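Bench & Cell Forum > Purchasing and Planning > Two-arm cell: what to buy before the sim work is finished?

halfpitch
I have to submit an equipment request by Thursday and would like a second opinion on the order of purchases. The plan is a two-arm cell for household pick-and-place, parallel-jaw grippers on both sides, wrist view on each. All work so far has been in simulation. The arms are quoted by Rulgate. The open question is the gripper line, where I have one quote from Zavirard at 3,098 for the pair, standard fingers, mounting plates included. Spare fingers are extra. I have not decided whether to buy the fingers now or hold the money for a second finger profile.

Left wrist view with the jaws open:

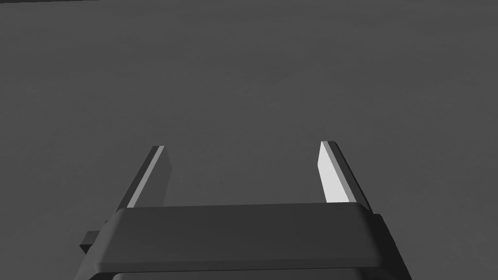

Left gripper, sim render, nothing grasped.

The finger is a long flat plate with a taper. I would like to keep that shape on hardware so the wrist view matches what we trained on.

kelvin_drop
Does the 3,098 include the controller? On our Zavirard quote it was a separate line on the second page and we missed it. Check for a cable line too.

halfpitch
Controller is included. Cables are not. I have put 300 in for cables and strain relief.

ostrakon
300 is low for two arms if the cable has to pass through the wrist. Get the part numbers first.

I would also question buying the standard fingers at all. Flat plates are fine for boxes. What is in your object set? If it is only rigid blocks, buy the standard set and stop there. If it has anything thin or curved, budget for pads.

halfpitch
It is a kitchen set. Bread, bottles, a paper towel roll, a pen, a plastic spoon, printed foil. The counter is long and the layout changes between episodes, so reach matters as much as grip. 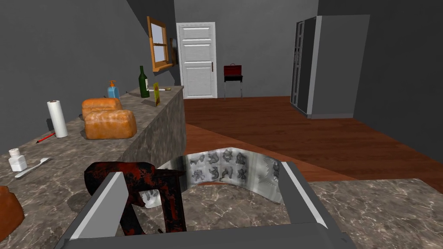

My concern with pads is thickness. Every millimeter per side comes out of the opening, and the paper towel roll is already the limiting item. I can take 2 mm per side before I have to drop it from the set.

ostrakon
Then drop the roll. One object should not set the jaw spec for the whole cell. A pen and a spoon lying flat on a hard counter are the difficult picks, and those depend on the fingertip. The opening has no bearing on them.

mudsill
Disagree with ostrakon. Opening is fixed at purchase. Tips can be machined or printed later for very little. Buy the widest stroke the budget allows and treat the fingers as consumables. We run Joshi grippers with 12 sets of printed tips in a drawer and have never reordered the factory ones.

ostrakon
Printed tips flex. If the policy is trained on rigid fingers in sim, that is a mismatch you have paid to introduce.

mudsill
It is a mismatch you can measure and put in the sim. A short stroke is permanent.

kelvin_drop
Both of you are assuming the gripper is the line that gets cut. In my experience it is the lighting and the work surface. Has either been priced?

halfpitch
Surface yes, lighting no. I had assumed overhead room light would do.

kelvin_drop
I would not assume that. With pale inner faces on the fingers, one side can go close to white while the other stays dull, depending on wrist angle. Against a dark top the contrast is worse. Price two diffuse panels and put them on the same request. Adding them in a later cycle takes us until March.

halfpitch
Agreed on the dark top, I see the same thing in sim.
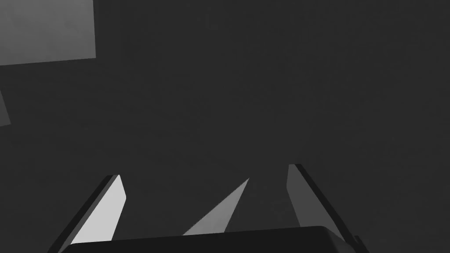
I had specified a charcoal mat because Ginota stocks it in the size I need. I will ask them for mid-gray in the same sheet and add the panels as a separate line. Revised list as it stands:

Arms, Rulgate, as quoted
Gripper pair, Zavirard, 3,098, controller included
Cables and strain relief, 300, pending part numbers
Work surface, Ginota, mid-gray if available
Diffuse panels, two, price to come
Finger blanks, unpriced

mudsill
Ask Zavirard for the finger interface drawing before you sign. If the bolt pattern is proprietary, the blanks line changes a lot.

ostrakon
Seconded, on that point only. I would still take the roll out.

halfpitch
Drawing requested. The roll stays in for this round. I will post the cable part numbers when Rulgate sends them.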